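Une berline Kamier de première série retrouve la route après un long sommeil

17 décembre 2019

La petite ville de Kirnness a vu passer cette semaine une voiture que beaucoup d'habitants ne connaissaient plus que par des photographies. La Kamier 2 litres, berline à quatre portes qui fut longtemps la voiture de service du médecin local, a fait le trajet entre l'atelier Bråten et le port, conduite par sa propriétaire actuelle, Morven Ogilvie. Le parcours est court, mais il marque la fin d'une restauration commencée il y a deux hivers.

Mme Ogilvie a acheté la voiture sans moteur, posée sur des cales dans une grange où les poules avaient leurs habitudes. Le vendeur demandait 3935 livres pour l'ensemble, c'est-à-dire la caisse, les portes démontées, une boîte de vitesses en morceaux et plusieurs cartons de pièces dont personne dans la famille ne savait plus dire l'origine. Elle a payé la somme sans discuter. « J'avais déjà perdu une Kamier en voulant négocier, explique-t-elle. Je ne voulais pas recommencer cette erreur. »

Le moteur, lui, se trouvait ailleurs. Il avait été vendu séparément à un amateur norvégien qui pensait le monter dans un bateau et qui ne l'a pas fait. C'est Märta Kvam, mécanicienne chez Bråten, qui a reconnu le numéro frappé sur le bloc dans une petite annonce, et qui a organisé le transport. Le numéro correspond à celui du livret d'origine. Pour les amateurs de la marque, ce point a une grande importance : une voiture de première série avec son propre moteur est considérée comme complète, et les autres ne le sont pas, même quand elles roulent mieux.

Le travail de carrosserie a pris plus de temps que prévu. Les bas de caisse étaient perdus sur toute la longueur, et le plancher du côté conducteur avait été réparé autrefois avec une plaque rivetée que l'on a dû enlever. Ilgın Coşkun, tôlier, a refabriqué les pièces manquantes à partir du côté droit, mieux conservé. Il a gardé volontairement deux petites bosses sur l'aile arrière, à la demande de la propriétaire. Elles figurent déjà sur les plus anciens clichés de la voiture, et Mme Ogilvie souhaite qu'elles y restent.

La teinte a fait l'objet d'une discussion assez longue. Sous la peinture gris foncé, appliquée au pinceau, on a retrouvé un vert pâle, et sous ce vert un bleu que le catalogue de la marque ne mentionne pas. Linnea Engebretsen, qui tient le registre des Kamier encore existantes, pense que le bleu a pu être commandé spécialement par le premier acheteur. Elle reste prudente, car les archives de la fabrique sont incomplètes pour cette période. Faute de preuve, l'atelier a choisi le vert. Un morceau de tôle avec les trois couches a été conservé et sera remis au registre. 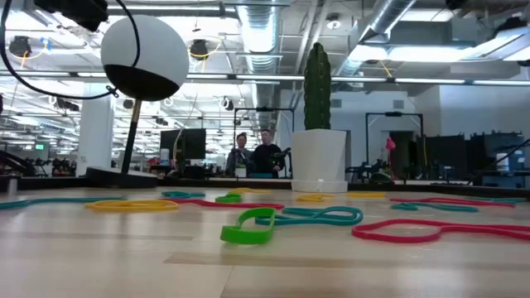 Pour l'intérieur, les banquettes ont été refaites avec un tissu proche de l'ancien, et le volant d'origine a simplement été nettoyé. Les carburateurs ont demandé plus de patience. Le modèle monté en usine, un Vokano à double corps, n'est plus fabriqué et les joints vendus aujourd'hui ne conviennent pas bien. Mme Kvam en a découpé un jeu elle-même, puis un second quand le premier a commencé à fuir. Le ralenti est encore un peu irrégulier à froid, ce qu'elle compte corriger pendant l'hiver.

La sortie vers le port s'est passée sans incident, à part un essuie-glace qui s'est arrêté au milieu du pare-brise. Jalen Pettigrew, qui avait appris à conduire sur une voiture semblable, occupait le siège du passager. Il se souvenait que la troisième vitesse accroche quand on la passe trop vite. Elle accroche toujours.

La voiture ne sera pas vendue. Mme Ogilvie a déjà reçu des offres, dont une venue de l'étranger, et elle les a refusées par écrit. Elle prévoit de s'en servir par temps sec, pour les courses et pour quelques rassemblements de la région. L'assurance est réglée comme véhicule de collection, avec un kilométrage limité, et le contrôle technique a été passé avant la première sortie.

Les personnes intéressées pourront voir la berline en février chez Bråten, où elle reviendra pour le réglage des freins et la pose des baguettes chromées, encore chez le polisseur. L'atelier demande de téléphoner avant de venir, la cour étant étroite et souvent occupée par les véhicules des clients. Mme Engebretsen sera présente avec une copie du registre et recevra volontiers les renseignements sur d'autres exemplaires, même en mauvais état, ainsi que les anciennes factures, les notices et les photographies où l'on peut lire une plaque.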